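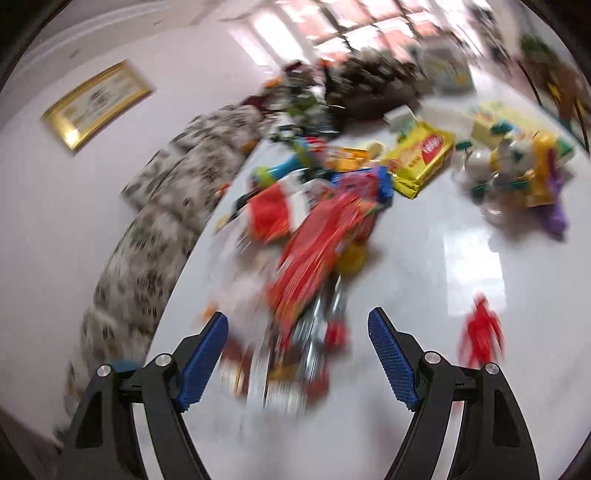
表面仕上げは、形と材料が決まったあとに残る仕事と思われがちだが、実際の製品では型の設計より前に決めておかなければならないことが多い。今回は、表面に付ける細かい模様、つまりテクスチャを取り上げる。同じ部品の中でも、場所によって表面の扱いを変えることがある。冒頭の写真では、黒い腕の内側に付いた青い面にだけ、菱形または格子のように見える細かい模様があり、色の違いと模様の違いが同じ境目で切り替わっている。こうした切り替えをどこに置くかが、今回の課題の中心になる。

1 テクスチャの役割

役割は大きく、触感に関わるもの、見え方に関わるもの、製造の都合に関わるものに分けて考える。実際の製品では一つの模様がいくつかを兼ねるので、分類は図面を読むときの手がかり程度に考えておくこと。

触感に関わるものの代表は、瓶のふたの縦溝や工具の柄の綾目である。指の腹は柔らかいため、溝の縁に食い込むようにして力を伝える。乾いた手で触る場合は平滑な面のほうが摩擦が大きいこともあり、凹凸を付ければ必ず滑りにくくなるわけではない。水や油が付く場面では、溝が液体の逃げ道になり、差がはっきり出やすい。

見え方に関わるものとしては、家電の外装に使われる梨地がある。光沢のある面は周囲を映し込み、わずかなうねりも目立つ。細かい凹凸で光を散らすと、うねりや指紋は目立ちにくくなる。色も少し白っぽく見えるため、色見本は必ず同じ仕上げの板で確認する。

製造の都合とは、樹脂の流れ跡やひけを目立たなくするための模様を指す。リブの裏側に生じるひけは、形状の変更で避けるのが先で、模様でごまかすのは最後の手段である。

2 模様の種類と呼び方

平目：一方向に並んだ溝。回すつまみでは軸に平行に入れる。
綾目：斜めの溝を二方向から交差させたもの。溝に囲まれた部分が菱形になる。
格子：直交する溝によるもの。見る向きによって綾目と区別しにくいので、図面には基準線からの角度を書く。
梨地：方向性のない細かい凹凸。
皮シボ：皮革のしわを模した不規則な模様。継ぎ目で模様が途切れると目立つ。

金属の丸棒に付ける平目と綾目は、ローレット加工と呼ばれる。押し付けて盛り上げる転造式と、削り取る切削式があり、転造式では外径が加工前より大きくなる。はめ合いのある部分に隣接させるときは、この増加分を見込んでおく。

3 寸法の考え方

模様の粗さは、山と山の間隔（ピッチ）と深さで表す。ピッチが大きいと一つ一つの山がはっきり感じられ、小さいと全体としてざらついた感触になる。深さを増せば手がかりは強くなるが、汚れが溜まり、掃除がしにくい。食品に触れる器具では、溝の底を丸くし、ブラシの毛先が届く幅を確保する。

射出成形では抜き勾配も問題になる。側面に模様があると、型から抜くときに凹凸が引っかかり、こすれた跡が白く残る。模様が深いほど勾配を大きくとる必要がある。必要な値は材料と模様によって変わるので、加工先の資料を確認すること。勾配を足すと部品の上端と下端で寸法が変わり、隣の部品との隙間にも影響する。最初に模様を決めておかなければならないのは、このためである。

4 境目の処理

模様のある面とない面の境目には、次のような処理がある。

段差を付ける。境目が明確になり、型の加工もしやすい。段の高さが低すぎると、単なる加工むらに見える。
溝を入れる。細い溝一本で面を区切る。溝に汚れが溜まる位置は避ける。
別部品にする。色や硬さも同時に変えられるが、部品数と組立の手間が増える。
徐々に薄くする。見た目は柔らかいが、終わりの位置を検査で判定しにくい。

授業で回覧した試作の柄「Skoltik」は段差、「Drovano」は別部品の方式である。Drovanoは握る部分の素材だけを軟らかいものに替えてあり、接合部の縁が親指の付け根に当たる。握り比べた感想を書くときは、好き嫌いとは別に、手のどの位置に何が当たったかを記すこと。

5 図面への記入

模様を図面にすべて描き込む必要はない。範囲を細い線で囲み、一部だけに模様を示し、種類、ピッチ、深さ、角度を注記する。範囲の端は面の稜線から寸法を入れる。「滑り止め加工」とだけ書かれた注記では、加工する側は何も決められない。限度見本を付ける場合は、見本の番号と図面の版をそろえる。

6 課題

身の回りの手で握る道具を2点選び、模様のある範囲を実寸で写し取る。紙を当てて鉛筆でこすると、細かい模様でも写しやすい。写し取った紙に次の事項を書き添える。

模様の種類と、そう判断した理由
ピッチの測定値（山を10個分まとめて測り、10で割る）
境目の処理方法
握ったときに模様に触れている指と、触れていない指
自分なら模様の範囲をどう変えるか

用紙はA3を一枚とし、裏面は使わない。提出は12月の初回授業の開始時で、乾いていない接着剤で紙を貼ったものは受け取らない。

参考資料
Eskil Sandberg「握りと表面」講義用抄訳、97ページ以降。綾目の角度を変えた比較図は次回も使うので持参すること。

次回は塗装と印刷を扱う。色見本帳「Iteo」を班に一冊ずつ配る。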